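Candstead House – Common Areas Safety Checklist
Walked by Wolfram Wiegand
Jul 9, 2026

Thank you all for being so patient while I poked my nose into every cupboard again. Anything marked OK needs nothing from you, and anything marked TO DO has a comment under it.

Front entrance
Door closer: OK
Mat lies flat: TO DO
The corner nearest the mailboxes has curled up again, bless it. I pressed it down with my foot and it came right back, so I think we want a new one before October.

Stairwell
Handrails firm: OK
Lights on every landing: TO DO
The bulb on 4 flickers. Engelhardt are coming for the intercom anyway and I've asked them to bring a spare – work order 2585, if you'd like to chase it.

Elevator lobby
Doors open and close fully: OK
Emergency phone answered: OK
I let it ring and a very pleasant lady picked up in 10 seconds, and we had a little chat about the weather in Dernarley. 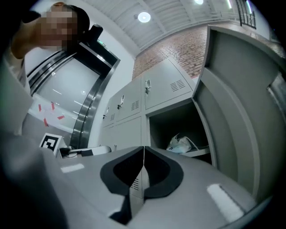 Inspection card in date: OK
Call button lights up: TO DO
It works perfectly well but stays dark when pressed, so people lean on it over and over, and I can't say I blame them!

Laundry room
Dryer vents clear: OK
Fire extinguisher, tag 1152: OK
Shutoff valve labeled: TO DO
The old label has faded to nothing. I have a nice thick marker at home and will do this one myself.

Boiler room
Nothing stored near the boiler: TO DO
Two paint cans and a folding chair, I'm afraid. Whoever owns the chair, it's a lovely chair, please come and get it.
Carbon monoxide alarm (Joltell): OK

Please leave questions in my mailbox, or catch me in the yard most evenings.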